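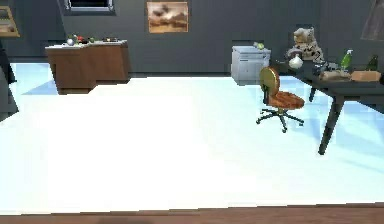

Issue 70

By Olga Miranda
May
3 min read

Encarnación Manzano started the Kuklow accordion circle with two borrowed instruments and a key to the back of the library. The group now meets every Friday at 7 p.m., and she still opens the door herself.

"I played as a girl and then stopped for a long time," she says. "When I picked it up again I wanted company. My husband wanted me to have company too."

Most players arrive with a family accordion that has been in a closet for years. Manzano tells them to get it checked before they learn anything on it. A leaking bellows makes a beginner work too hard, she says, and they blame their arms. She sends repairs to Wen-hsiung Su in Mevport, who tunes reeds by hand and has a waiting list.

The circle learns by ear for the first 5 weeks. Sheet music comes out after that for anyone who wants it.

"Some people never want it. Aurelio Cuesta has played with us since the second month and he can't read a note. He knows more waltzes than I do."

I asked what she would tell someone shopping for a first instrument.

"Rent. Don't spend $3,000 on something you haven't held for an hour. A small 48-bass is plenty, and it won't hurt your back."

The players are working on a set of polkas for the Munro street dance. Olaia Robles will sing on two of them. Manzano has asked everyone to practice the left hand alone until then, slowly.

"They complain," she says. "I did too."

Get new issues by email. Enter your address to subscribe. You can unsubscribe at any time.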